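The Tabletop Bin: A Review of Household Practice
3 January 2019

Readers of this journal will recall that in March I undertook to reduce the quantity of loose paper in the study. The undertaking was made in good faith and was not kept. By the end of the year the writing surface had again accumulated receipts, spoiled drafts, envelopes and the small balls of paper that I produce when a paragraph does not go well. I have therefore adopted a revised arrangement for the new year, and I wish to set it out in some detail.

The first matter was one of placement. The previous bin, a tall wire model, stood on the floor behind the chair. Its use required one to turn, aim and throw, and my record in this regard was poor. Margarida Arruda, with whom I shared an office at Howells for 11 years, kept a very small lidded bin on the desk itself, within reach of the left hand, and her desk was the only clear one on the floor. I regarded it at the time as an affectation. I now withdraw that view.

The second matter was the lid. An open container on a desk is unsightly, particularly where tea bags are concerned, and I had a strong preference for a lid. A hinged flip lid is the most suitable type at this size. It remains attached, it may be left up during a sorting session, and it may be closed when visitors are expected. A swinging lid was considered and rejected, as crumpled paper tends to sit on top of it.

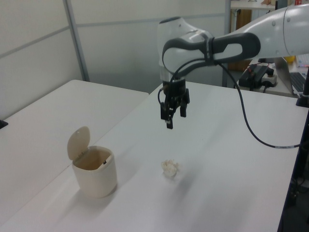 Colour was the subject of longer deliberation than it deserved. White was the obvious choice for a white table. Cream is kinder to fingerprints, however, and is more easily found by a person who has put his glasses down somewhere. Cream was accordingly adopted.

The procedure itself is modest. Paper for disposal is crumpled once, firmly, and placed in the bin at the moment it ceases to be useful. It is not to be set down on the table for later attention. Flat sheets in good condition go to the recycling tray in the hall. The bin is emptied each evening before the lamp is turned off, whether or not it is full.

Rui Guerreiro has written to object that a small bin merely transfers the labour to the emptying. His point is noted. A bin that holds up to 3 litres will not serve a household of any size, and I would not recommend one for the kitchen. For a single desk it is adequate, and the short walk to the main bin is no hardship.

There remains the question of the seam where two tables are pushed together, which collects eraser crumbs and the corners of torn envelopes. A folded piece of card drawn along the join will clear most of it. I have yet to find a method for the remainder, and correspondence on the subject would be welcome.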